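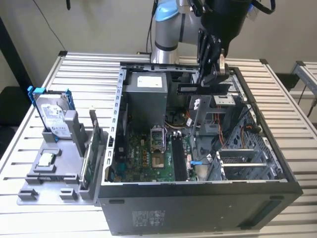 ブリックサイド前市長、別荘の「お礼状」が流出 便箋3枚、うち半分は朝食の話

建設会社テストゥロンの別荘に無料で泊まっていたことが発覚し、今春辞職したブリックサイドのラエド・ハムダン前市長が、滞在のたびに同社へ丁寧な礼状を送っていたことが分かった。週刊誌「ハロー」が2019年6月24日発売の号で、直筆とされる1通の全文を掲載した。

前市長は在任中、問題の別荘について「場所もよく知らない」と議会で答弁している。礼状には、寝室の窓から湖がどの角度で見えるか、二階の廊下のどの床板が鳴るか、台所の引き出しのどこに栓抜きが入っているかが書かれている。よく知らない場所にしては、なかなかの記憶力である。

手紙の宛先は、テストゥロンの渉外担当役員ハラランボス・パパダキス氏。書き出しは「このたびも格別のお計らいをいただき」で、「も」の一文字が市議会ではさっそく話題になった。続いて前市長は、卵の焼き加減、パンの厚さ、地元産の蜂蜜について便箋一枚半を費やし、「公務の重圧を忘れることができました」と結んでいる。追伸では、忘れてきた灰色の室内履きを次回まで預かってほしいと頼んでいる。

室内履きの所在について、同社は回答を控えた。

前市長の代理人を務めるサウサン・クダ弁護士は「私信の公開は遺憾だ。礼状を書くのは礼儀であって、違法行為ではない」とする声明を出した。手紙が本物かどうかについては「筆跡は似ているが、似ている筆跡は世の中に多い」と述べるにとどめた。記者から、似た筆跡で同じ名前を署名し、同じ別荘に室内履きを忘れた人物がほかにいるのかと問われると、次の予定があるとして会見場を後にした。

発端は今年初め、市の公用車の走行記録が情報公開請求で開示されたことだった。請求したのは野党系のビラル・ファラハ市議で、当初の関心は燃料費にあったという。記録には、市庁舎から257キロ離れた湖畔の町アクルへの往復が繰り返し記されていた。目的欄には「視察」とあった。視察先の欄は空白か、「湖」の一字だった。

前市長は当初、アクルの水質に強い関心があったと説明した。ブリックサイドの水道はアクルの湖から引かれていない。この点を指摘されると、説明は「将来的な広域連携の可能性を探るため」に改められ、さらに翌週には「運転手の休養を兼ねて」となった。運転手組合はこれに対し、休養が目的であれば自宅でもとれた、と短い文書で応じた。

別荘の所有者がテストゥロンの子会社であることが報じられたのは、その後である。同社は前市長の在任中、中央バスターミナルの改修工事を受注していた。工期は当初の予定を35週超過しており、現在も東側の乗り場は柵で囲われたままになっている。乗客は仮設の停留所まで駐車場を横切って歩く。停留所には屋根がない。

辞職会見で前市長は「市民に誤解を与えた」と述べて頭を下げた。誰が何をどう誤解したのかという質問には、誤解の内容は人それぞれだと答えた。記者団との質疑は予定の時間を大きく残して打ち切られ、その日の夕方、前市長が家族とともに私用車で市を離れる姿が目撃されている。行き先は湖ではなかったと、クダ弁護士はわざわざ付け加えた。

今回の手紙がどのような経路で外に出たのかは明らかでない。「ハロー」は情報源を秘匿するとしたうえで、同じ便箋の手紙がほかにもあり、次号以降で順次紹介すると予告した。同誌は普段、俳優の結婚と離婚を主に扱っている。市政の記事が表紙になるのは創刊以来初めてで、表紙の見出しは「半熟でお願いします」だった。版元によると、ブリックサイド市内では昼までに売り切れた売店が相次いだ。市庁舎一階の売店もその一つである。

テストゥロンは書面で「取引先や地域の関係者に保養施設を利用いただくことは、長年の慣行である」とコメントした。過去の利用者の一覧を公表する考えがあるかとの問いには、返答がなかった。パパダキス氏は休暇中だという。休暇先は公表されていない。

市議会では、ファラハ市議が手紙を証拠として倫理審査の再開を求める動議を出した。本人の辞職によって審査はいったん終わっているが、市の規則は、在任中の行為であれば辞職後も調べられるとしている。もっとも処分の規定は現職にしか及ばず、前職に対して議会ができるのは「遺憾の意の表明」までである。ファラハ市議は「遺憾なら、もう本人の弁護士が表明している。こちらの分も必要だ」と話した。

与党側の反応は鈍い。前市長の選挙を支えた議員の一人は、手紙をまだ読んでいないと述べた。取材時、机の上には「ハロー」の最新号が開いて置かれていたが、これは秘書のものだということだった。

市長職を代行しているエステラ・アラベナ副市長は、公用車の利用規程を改めると発表した。今後は片道48キロを超える移動について、目的と訪問先、面会相手の氏名を事前に届け出る必要がある。訪問先に自然地形のみを記すことは認めない、との一文も入った。職員からは、河川課の現場確認はどうなるのかという問い合わせがすでに届いており、副市長室は例外規定を検討している。

アラベナ氏自身は別荘を利用したことがあるのか。会見でそう聞かれた同氏は「ない」と即答し、少し間を置いて、一度だけ昼食に招かれたが断った、と補足した。断りの手紙は書いたのかとの質問には、電話で済ませたと答えた。

アクルの町の受け止めは、おおむね落ち着いている。湖畔の食堂の店主は、前市長の顔に見覚えはあるものの、釣り具の営業の人だと思っていたと話す。町の観光案内所では、礼状に登場する蜂蜜の問い合わせが増え、案内係が養蜂家の電話番号を書いた紙を窓口に貼り出した。養蜂家によれば、今年の分は残りが少ない。

倫理審査を再開するかどうかは、月内に開かれる本会議で採決される。採決の前に手紙の全文を議事録に収めるべきかどうかも議題となる見通しで、議会事務局は、朝食に関する部分を省略できるかを法務担当に照会している。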